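2023-05-06

Up before the alarm, 147 on the cuff, which annoyed me. Sat five minutes with my feet flat like the sheet says, did it again, 142. Wrote both down. Last time I only wrote the lower one and Şükran Yazıcı could tell, no idea how. She runs the cardiac rehab group at Kinholm and she has a way of turning the log book around on the desk and just tapping a line with her pen.

Oatmeal, half a banana, pills. Forgot the little white one, went back for it.

Session went OK. Warmup too long, as always, my calves were done before we even got on the machines. Got the treadmill by the window, incline at 5, and held it the whole block without grabbing the rail. In January I couldn't do that flat. I keep wanting to say that to someone and then not saying it. Said it here instead, fine.

Güven Bilgin was on the bike next to me, talking the entire time about his valve. He's further along than me but his color was bad today I thought. Grayish. He said he'd skipped breakfast. Şükran made him get off and drink some juice and he sulked on the bench for a bit and then was telling everybody about the valve again, so he must of been all right.

They want us all to sign up for the Mokorwood walk. Loop around the lake, benches every so often, a nurse at the halfway point. I said I'd think about it. Şükran wrote my name down while I was saying I'd think about it. So I guess I'm walking Mokorwood. 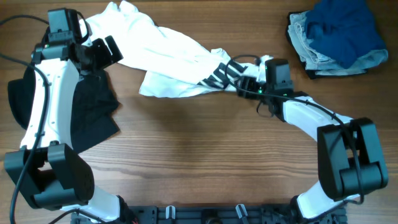

The thing is the hill at the end. I know that hill. I used to run it, back when I ran, with the Drirnitz club, and even then it was a hill you swore at. Asked her what happens if my heart rate goes over the number on my card and she said then you stop, stand there, look at the ducks. Very calm about it. I'd like to be that calm about it. My card says ten beats under where the test got stopped and I've been treating it like the edge of a cliff.

Looked up my old times after lunch. Mistake. Shoebox with the race bibs and the one ribbon from Dagdag, the year it rained sideways and half the field went the wrong way at the church. I was so mad about that race, only came in where I did on account of the others getting lost, and now I'd give a lot to be that person being mad about it. Put the lid back on. Didn't throw anything out.

Nap. Longer than planned. Woke up with that fluttery thing in the chest, lay still, counted breaths in and out, it went off by itself. Not writing it in the log as an episode – well. OK. Went and wrote it in the log. Time, how long, what I was doing (nothing, sleeping). She'll tap it with the pen.

Soup for dinner, the low salt one, which needs something. Lemon helped. Pepper helped more. Must ask at the diet talk whether the mustard I like is off the list, I have been avoiding looking at the label.

Called my sister, kept it short, told her about the walk. She wants to come and do it with me and I said no and then felt bad and said maybe. She walks too fast. She'd be twenty yards ahead looking back at me. But she would carry the water.

Evening reading was better, wrote it down. Ankles a bit puffy, left one more than right, same as last week. Feet up on the couch arm while I write this, handwritting is terrible as a result.

Tommorow: rest day, stretches only. Refill the blue pills, call before noon. Find the good socks. Ask Güven if he's doing the whole loop or just to the nurse and back.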